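Budgeting for a first sorting arm

Start with the parts and leave the arm brochures for later. At our Erville workshop we wanted one small arm to sort loose sockets back into sets, and most of the money questions were settled by what it had to pick up.

1. Put your real parts in a real tray. Note the thinnest, the thickest and the heaviest. Shiny metal in a shiny tray is hard on cheap cameras, so allow for a light or a matte tray liner.

2. Price the gripper separately. Arm quotes often leave it out. Ask what the spare fingers cost as well, and order two pairs. Ours are $236 a pair.

3. Add the wrist camera, its cable and a mount. Check that the camera can see the fingertips when they are closed on a part.

4. Allow for setup time. We planned on 20 hours and should have planned on more. Teaching the arm to pick parts lying against a wall of the tray took longer than anything else.

5. Keep a reserve of roughly $2000 for the first year. Freight, a second power supply and a better bench clamp all came out of ours.

6. Ask for a trial before you sign. Arash Tabrizi, who does our purchasing, sent a tray of mixed sockets to Undaline and to Lambrechts and asked each for 24 picks in a row — no restarts. The colour and finish of your tray matter, so send that too.

Get the quotes in by November if you want delivery before the new budget year.
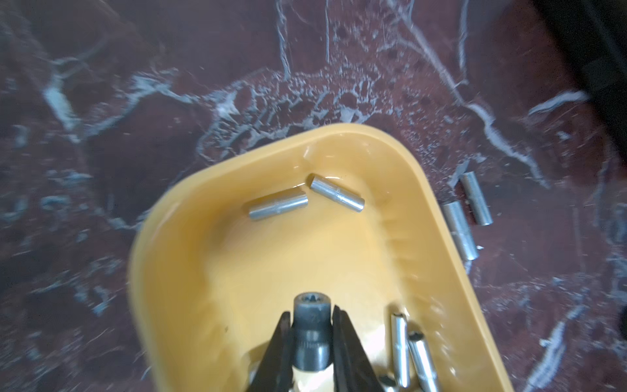 Socket held upright over the yellow tray, as seen from the wrist camera.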